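7. When the grip lets go: dropped and crushed items

This is the section people turn to first, and fair enough. A gripper that holds a roll beautifully for an hour and then lets it fall in the rice is maddening, but it is also one of the most satisfying faults to track down. Nearly everything in here can be done at the table with a hex key, a soft cloth and ten quiet minutes.

The section covers the Flondis hand-held gripper and the Flondis wrist-mounted version. Where the two differ, the step says so.

CAUTION: Release the trigger and switch off at the handle before putting your fingers between the gripper fingers. On the wrist-mounted version, press the stop button on the arm as well. The handle switch does not cut power to the arm.

7.1 What the fault looks like

There are two sorts of grip failure and they need different cures.

Slow slip. The item starts out held properly and creeps downwards or tips. You may get code 191 on the Puneck logger.

Over-close. The fingers keep travelling after contact and squash whatever is between them. The code is 834. Bread is a wonderful test for this, as a crust shows a dent straight away and a steel pot shows you nothing at all.

If you see both codes in the same session, treat it as over-close and go to 7.4. The slip is usually a side effect: the fingers bend too far, the ribs lose contact and the item shoots out sideways.

Note: Code 1362 has nothing to do with grip. It means that the logger has lost sight of the finger tags. See section 9.

7.2 Before you adjust anything

1. Finish or abandon the current recording. Changing the finger setting halfway through makes the whole file useless, and the logger will not warn you.

2. Write down the trim number shown on the logger. You will want it back if things get worse.

3. Wipe the ribbed inner faces of both fingers with a barely damp cloth. Flour, crumbs and ground spice pack into the ribs, and this alone clears more slow slips than all the other steps put together.

4. Let the fingers dry with the gripper open. Do not use a hairdryer.

5. Try the same item again, in the same spot, with the same hand.

If it holds, you're done. Lovely. Make a note in the log and carry on.
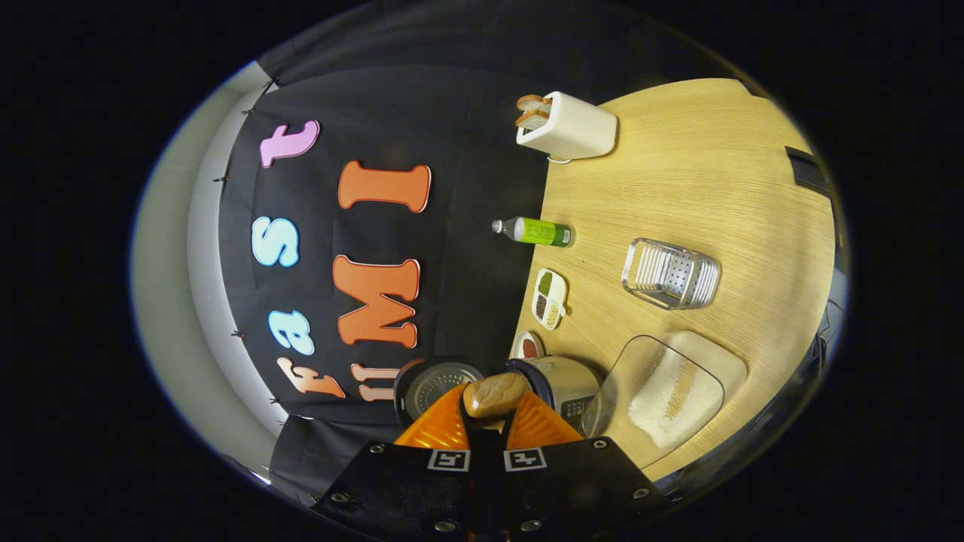

7.3 Curing a slow slip

1. With the power off, push each finger gently from side to side at its base. A little flex at the tip is normal. Movement at the base is not.

2. If a finger moves at the base, tighten its mounting screws a quarter turn each, going diagonally from one to the next. Stop as soon as they feel firm. The black plates are strong but the threads in them can be stripped, and a stripped plate means a new body.

3. Look along the fingers from the tip end. They should meet evenly. If one sits higher, loosen its screws, line it up and tighten again.

4. Switch on and close the gripper on a folded tea towel. Tug the towel. It should resist evenly on both sides.

5. Still slipping? Raise the trim by one and repeat step 4. Never go up by more than 4 in total. Past that point you are hiding a worn finger, and you'll be reading 7.4 before the day is out.

Note: Crusty or rounded things such as rolls are best gripped across the short side, with the middle of the ribs on the widest part. Gripping at the tips is the commonest handling mistake we see, and experienced users do it as often as beginners.

7.4 Curing an over-close

CAUTION: Do not test for over-close on glass, on a full bottle or on anything hot. Do not test on your own finger either. Yes, people do.

1. Lower the trim to zero.

2. Open the gripper fully and hold it open while you count to five. The logger resets its idea of "open" during this time.

3. Close it slowly on a bread roll and stop at first contact. Let go of the trigger and look at the crust.

4. If the crust is unmarked, bring the trim back up one step at a time, testing at each. Stop one step below the first dent.

5. If the crust is dented even at zero, the return spring is stuck or broken. Stop using the gripper and order a Vitale spring kit. The kit comes with its own instructions.

On the wrist-mounted version, repeat steps 3 and 4 with the arm pointing down and again with it level. The weight of the cable can pull on the trigger link and give a different result in each position. Use the lower of the two trim numbers.

7.5 If something is dropped in use

Leave it where it falls until the gripper is still. The urge to catch it is very strong, and it is how most pinched fingers happen. With the arm running, wait for it to reach its rest position before you reach in.

If food has gone into a cooker or toaster, unplug the appliance before fishing it out. Loose grains of rice deserve special attention: one grain in the finger slot will stop the gripper closing fully and give you a false 191 for the rest of the afternoon.

7.6 A worked case

Carys Gwynne at our Paltdale workshop had a gripper in August that slipped only after lunch. Mornings were perfect. She cleaned it, tightened it, swapped both fingers, and still it let go of things. The cause was a trigger screw working loose over the morning's use, so that by one o'clock the trigger stopped short of its full travel. A drop of thread lock fixed it, and the trigger screw check was added to the weekly list in section 11 (we do ours on a Wednesday).

If your fault comes and goes with the time of day, start with that screw.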